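Courses > Flovum Evening School > Packaging and the Larder > Handout 5

Handout 5: What a tin is telling you
Tutor: Theano Chatzigeorgiou

Read this before the session, or on the bus to it, as is traditional.

Last time we did jars, where the food has to do its own advertising. A tin has no such luck. The shopper can't see in, so the outside must make every promise, and the usual answer is to print the contents on it over and over until the message gets through. Beans and chillies are a good case. A repeat of the two tells you dinner is bean-shaped and may bite back, and you needn't read a word.

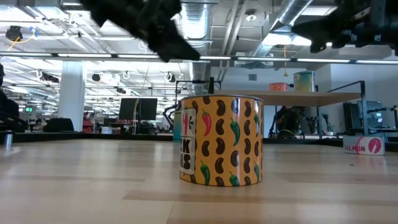 Lettering is the second job, and the curve makes it harder. A flat box shows you its whole name at once. Wrap the same name round a cylinder and the cupboard decides which letters you get. My own shelf at Plambridge offers me "MATO" most mornings and I have learned to live with it.

Terms to know
Repeat: one unit of a pattern, printed until the tin runs out.
Panel: the plain patch where words are allowed.
Facing: the side the shop hopes you'll see.

For next time
Bring 2 tins from home, full or empty. Turn each one slowly and write down where the name first makes sense. Then draw a pattern for a tin of something dull - pease pudding will do. Last year's class all chose custard and we shall not be doing that again.

Comments

Eftychia Kalogeropoulos: Does a biscuit tin count? It has buttons in it.

Theano C.: It counts. Leave the buttons at home.

Drakos: I got "EACH" from every side but one. Peaches, for the record.

© Flovum Evening School | Contact | Back to top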